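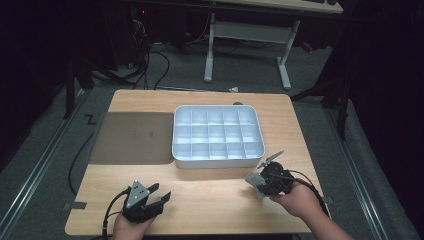
Small Parts, Sorted

I put off sorting my hardware drawer for years, and then one rainy evening in March I dumped the whole thing onto a bedsheet and just went for it. Best thing I've done in the workshop all year! A few things I picked up along the way:

Sort by size first, then by type. I did it the other way around and ended up with 11 piles of wood screws before I'd even touched the washers.

A compartment box with 15 cells is plenty for one category. I keep one for picture hanging, one for plumbing bits and one for electrical, and they stack nicely on a shelf.

Put a strip of masking tape along the rim and write on that. Marker straight on plastic never quite comes off, and you will change your mind about where the cup hooks go.

Shallow boxes hate being carried sideways. Cut a piece of craft foam to fit under the lid and the little stuff stays in its own cell (my M3 nuts used to migrate everywhere).

Got a jar of mystery screws? Keep five of each kind and let the rest go to the scrap metal bin. My jar had 371 pieces in it and I haven't missed a single one.

Run a magnet over the bedsheet before you fold it up. You'd be amazed what hides in the creases.

Furniture hardware gets its own zip bag with the name on it – the Evham shelf pegs look just like the Kendaletti ones until you try to push them in.

Next up is the paint shelf, and I can't wait. If you have a good trick for keeping half-used cans from skinning over, send it in!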